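Last updated: 17 December 2018
Reading time: 2 minutes

Zundberg opens laundry trials to remote operators

Zundberg has begun the second stage of its household robotics project at Pestach, in which a two-legged robot is taught laundry work by remote control. The operator moves both arms and hands at a distance, and each session is stored so that the robot may later be trained on it. One arm manages the basket while the other attends to the washing machine. 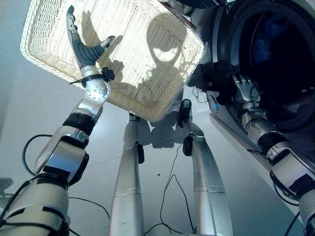 Close work at the fingers

Small cameras mounted at the hands supply a second view. Operators are asked to keep the movement going when the picture blurs, as it often does on the approach to a piece of cloth.

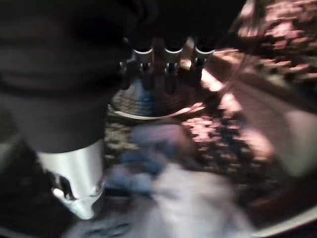

Both hands in use

The present task requires the basket to be held up and tilted with the left hand while the right works at the door opening. Jozefína Krajčí, who leads the training of operators, said that this was the hardest part to learn — "people forget the left hand as soon as the right one is busy".

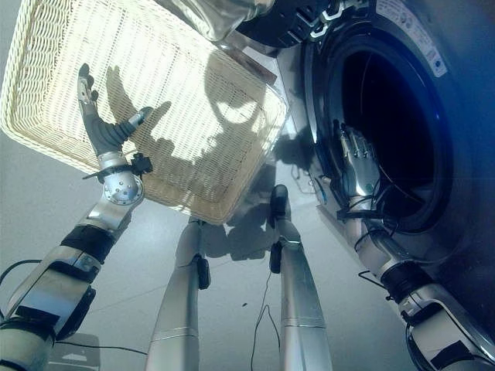 Sessions to date

The project has stored 1029 sessions since October, made by 12 operators. Dark fabrics were added at the request of Urban, the project's partner for hand control.
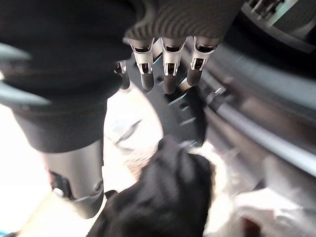
The sessions will be passed to Flultum for checking. A further three tasks are to be announced once that work is complete.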